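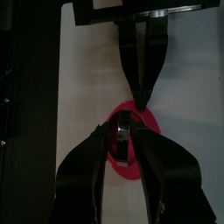

*Figure 2. Metal ring between the gripper fingers, red-pink part behind.*

## 2. Before You Order

Read this section before you sign anything. It applies to the Vitetance two-arm bench kit, whether you buy it direct or through Trondis.

1. **Write down one task.** "General handling" doesn't count. Name the part, where it starts and where it has to end up.
2. **Ask for that task on your own parts.** A sales demo uses parts the seller picked. Send a box of yours, including the worn ones.
3. **Request 25 tries in a row, unedited.** If you get a highlight clip instead, treat the task as unproven.
4. **Price the whole station.** The quote covers arms and grippers. Table, enclosure, lighting, cables and spare fingers are usually separate lines, or missing.

> **Note:** Our first quote for the Clelville shop left out 27 percent of what we ended up paying. Most of the gap was mounting hardware and labor.

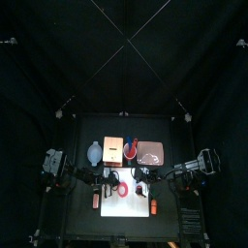 5. **Budget for small stuff.** Bowls, trays, cups, tape and clamps cost little apiece, but somebody has to choose them, place them and put them back. Charge those hours to the project.
6. **Measure reach with the arms folded and extended.** The footprint in the brochure is for the base only. Leave room past the table edge on both sides.
7. **Get three prices for fingers.** Loureiro will quote replacements separately. Compare the delivery time as well as the price.

> **Caution:** Do not accept a payback figure that assumes the station runs all shift. Plan on about 90 minutes of useful work a day until your own log says otherwise.

> **Caution:** Straps and other soft items are a separate purchase decision. Success with rigid parts tells you very little about fabric.

8. **Hold back the final payment** until step 3 has been repeated at your site, with your operator at the controls.

Prices in the appendix were last checked in March. Ask for new ones.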